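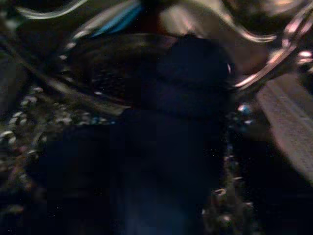
*Last changed: November 18, 2020*

# Please write the price

I buy old glass and enamel brooches on the internet, and sometimes I sell the ones I have two times. I do it for eleven years now, mostly on Floresero and before that on Plirevero, when it was still small. In this time I have accepted many bad habits of sellers. One of them I do not want to accept anymore, and it is the "make me an offer" listing with no price in it.

It works like this. The seller puts a brooch in the shop, writes a few lines on the pin and the stones, and in the place of the price there is only a button. You must guess. If your guess is too low, the answer is often silence. In August I sent an offer of 50 dollars for a small enamel leaf by Flement, a maker I have collected for a long time. I got no answer for nine days. Then the same leaf was in the shop again, with the same button. I still don't know if I was far from the right sum or two dollars away from it.

Sellers say that this is how a market should be. The buyer knows what the thing is worth to him, so let him speak first. I understand this argument, and at a table in an antique hall I even like it. There the seller sees my face and I see hers. She can say "a little more" and we are finished in one minute. On a website there is no face. There is a form, and a box that permits only three offers before it closes.

I think the habit is most hard on new buyers. A person who has collected for years knows that a Flement leaf with the clean back plate goes for more than one with repair solder. A beginner does not know this. She offers too much and is ashamed later, or too little and is treated as if she was rude. Either way she learns that this hobby is for other people.

There is also the matter of honesty, and here I want to be fair. Most sellers who hide the price do not want to cheat. They are not sure themselves. I was in this position with a box of mixed pins from a house sale in Price, where I knew four pieces and the rest was foreign to me. It took me two evenings to compare them with sold listings, and I made mistakes. One bar pin I gave away for 18 dollars and it was surely worth more. But the person who bought it was happy, and I was not ruined.
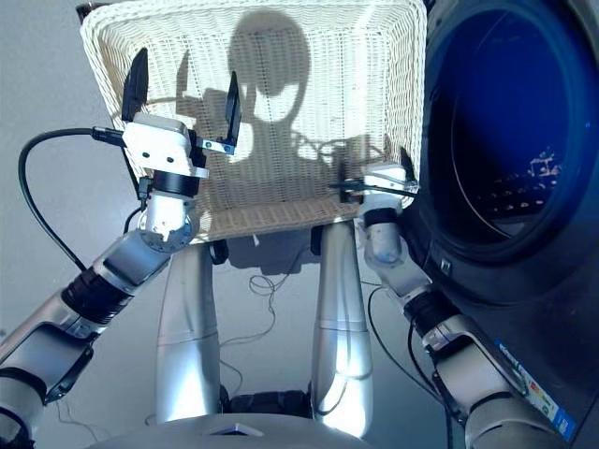

*White wicker basket with a braided rim.*

What I would like is simple. Write a number, and put the offer button next to it if you enjoy to bargain. Floresero allows both together, it is one checkbox in the settings. Even a high number is useful for me. When I see 1000 dollars on a necklace, I know at once it is not mine and I go on with my evening. I am thankful to that seller.

On Plirevero the shops had to show a price, and I did not hear that anybody suffered from it. My own shop there had 723 sales until I moved. Perhaps ten of them were after a long discussion of money, and these started from a number that everyone could read.

The Flement leaf, by the way, is still listed. I look at it most mornings. I will not send a second offer.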